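Skuvcombe lab opens its doors for a day of folding, stacking and grabbing

June 6, 2024

Towels were the big draw in Skuvcombe this week. The robotics group Skeviseo held its first open day in the old Talpur building, and the people who came through got to see up close how household chores are being turned into lessons for machines. They also got to try it for themselves, and judging by the line, that was the part everyone came for!

Skeviseo moved into the building last November and has kept fairly quiet until now. Its work is all about the small jobs that fill up a day at home — putting away cutlery, straightening a bed, folding the laundry. The group doesn't start by writing out instructions for a robot. A person does the job first, holding a pair of grippers where their hands would normally do the work, and the movements are recorded so that a robot arm can learn from them later.

The visit was set up as a walk through 3 stations. At the first, a desktop arm sorted clothespins by color and dropped them into cups. It was slow, and every now and then it missed and had to go back for another try, which got it a round of cheers from the younger visitors. The second was a kitchen counter with plates and mugs. The third, at the far end of the hall, was the folding station, and that's where the crowd stayed.

The hand-held grippers look simple, and they're surprisingly hard to use well. There are no fingers to smooth out a wrinkle and no thumb to feel for a corner. You pinch, you lift, you let go, and you find out how much your hands have been doing for you all these years. Most first-timers grabbed too much cloth at once and ended up with a bundle. A few got the hang of it in a couple of minutes and didn't want to hand the grippers back.

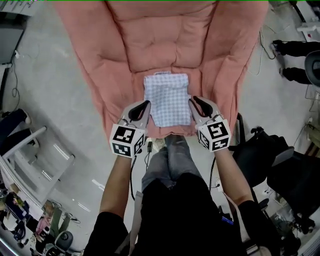
Staff had plenty of tips to pass along. Go in from the sides, keep both tips low, and don't rush the letting go. One of the demonstrators said the release is where most practice runs go wrong, as the cloth likes to cling to a tip and follow it back up. She had done 36 folds the day before to get ready and still called her last one "a bit of a pancake."

The marker cubes on the grippers brought a lot of questions. The black-and-white patterns give a camera something clear to lock on to, so the software can work out where each gripper is and which way it is turned. Cover a cube with your sleeve and the track can drop out, as several visitors learned on the practice screen. (Short sleeves were the advice of the day.)

After lunch came a short talk on Ceken, the program Skeviseo uses to go through its recordings. It lines up many runs of the same chore and shows where people do things differently. Two people can fold the same towel and hardly share a single move, and the group wants both versions. A robot that has only seen one way of doing a job tends to get stuck the moment something lies a little crooked.

The talk ran well over its time because the questions kept coming. Could it do fitted sheets? Not yet, and the groan from the room suggested that plenty of people can't either. Would it work with wet laundry? The group hasn't tried. How long before a robot can fold a whole basket at home? The speaker wouldn't give a year, but played a clip of an arm folding 11 washcloths in a row — the last one landed on the floor, and the room clapped anyway.

A second open day is being planned for the fall, with a new station for packing lunch boxes and longer turns at the folding station. Children under 12 will again need an adult with them to try the grippers. Sign-up will be at the front desk of the Talpur building, and Skeviseo is asking visitors to bring a dish towel from home, the older and softer the better.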